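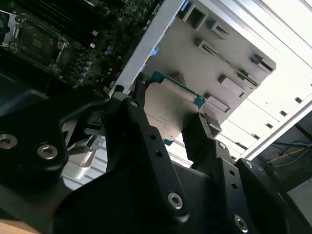

Open day at Brerkton, November.

I went to the open day of the Brerkton repair and reuse center because my old computer had stopped and I did not want to throw it away. The bus from the station takes 18 minutes and stops at the gate. At the entrance I received a paper badge and a map, on which the toilets were marked in the wrong building.

Our guide was Khanyisile Chauke. She has worked there for five years and she spoke slowly, which I appreciated. The tour started in the receiving hall, where people bring what they no longer use - mostly printers and screens, but also a lot of kettles. Each thing gets a yellow ticket. If it can be repaired, it goes upstairs. If not, it is taken apart and the materials are sorted. Plastic covers are sent to a firm named Plaswood, and I had imagined that they are simply melted together. First they must be separated by type, and this is slow work.
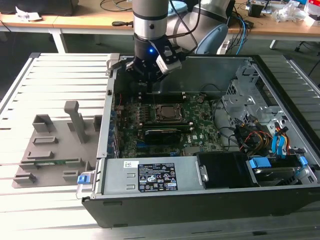
Memory and disks are the parts that the center tries to save first, Mrs. Chauke explained, and after them the power supply. I had never looked inside my own machine, so I asked many simple questions. With the side panel off and the tower lying down, you look straight onto the green motherboard and all its small components, and I understood why people are afraid to touch it. Her advice was to take a photo before you pull out any cable. She also told us to write down the order of the screws, and I have done this at home since then.

Upstairs is the shop. Repaired laptops start at 95, with a guarantee of 16 weeks. I found a desk lamp from Hendricks with a new cord, and I bought it. The woman at the counter, Marietjie Ntuli, tested it in front of me and wrote the receipt by hand.

Coffee was served in the canteen until four o'clock. The soup was finished when we arrived, but there was still bread and a good apple cake. My computer is now in the receiving hall with its own yellow ticket, and they will call me when somebody has opened it.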